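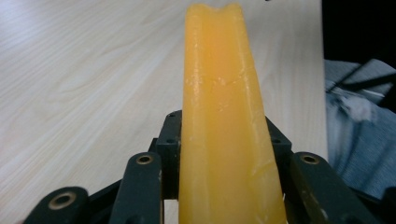
Translucent bar, golden orange.

Section 3: Your first melt

You've unpacked your Cadska tabletop melter, you've washed the pot, and now comes the fun part! Set aside an evening for your first melt and use plain wax with no color or scent. It pours beautifully, and you'll get a feel for the dial before you start playing with the good stuff.

Before you plug in

1. Stand the melter on a flat, heat-safe surface at least a foot from the wall. Keep the cord toward the back.
2. Check that the drain valve is closed. The lever should point straight across.
3. Drop the inner pot into the shell and turn it until the two tabs click. If it rocks, lift it out and try again.
4. Place the drip tray under the spout.

CAUTION: Never run the melter empty, and never pour water into the inner pot. Keep children and pets away from the work area until everything has cooled.

Cutting and loading

5. Cut your wax into chunks no bigger than a walnut. A bench scraper works well on soft blends (I love the cheap ones with the plastic handle), and a heavy knife will do for harder wax. Cut away from your fingers.
6. Weigh out 300 grams for a first batch. This fills the small Noiphan mold with a little left over for topping up.
7. Spread the chunks across the bottom of the pot and put the lid on.

Note: Beeswax, soy and blended wax all melt at different temperatures. Follow the label on your wax if it gives a lower setting than ours.

Melting

8. Plug in the melter and turn the dial to LOW. The green light comes on.
9. Wait until the edges have gone clear, then stir slowly with the long spoon. Slow is the word! Fast stirring whips in bubbles, and they love to show up on the surface of a finished candle.
10. When every lump is gone, turn the dial to HOLD and leave it there for 7 minutes. 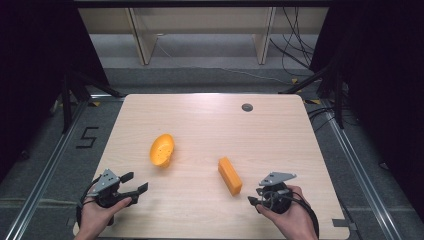
Page 19

CAUTION: If you see smoke at any point, switch off at the wall and leave the lid on. Do not move the pot. Wax fires must never be put out with water.

Pouring

11. Fix your wick in the mold and center it with the clip. Give it a gentle tug to check.
12. Hold the mold under the spout and open the lever a quarter turn. You'll get a lovely thin ribbon of wax, and you can open it further once you trust your aim.
13. Close the lever when the wax reaches the fill line. Set the mold down on a level spot and leave it overnight.
14. If a dip has formed by the wick, warm your leftover wax and top it up.

Cleaning up

15. Switch off and unplug. While the pot is still warm but safe to touch, wipe it out with paper towels. Old T-shirts are even better.
16. Put the scraps in the trash. Do not rinse wax down the sink.

Note: Keep your offcuts! Sort them by wax type in lidded tubs, away from sunlight, and melt them together once you have enough for a full batch.

The tip about T-shirts came from Kulap Saengthong, one of our earliest testers. Thank you, Kulap!

For colors and scents, go on to Section 4. Mold sizes and wick charts are in the back.

Revised 3 June 2025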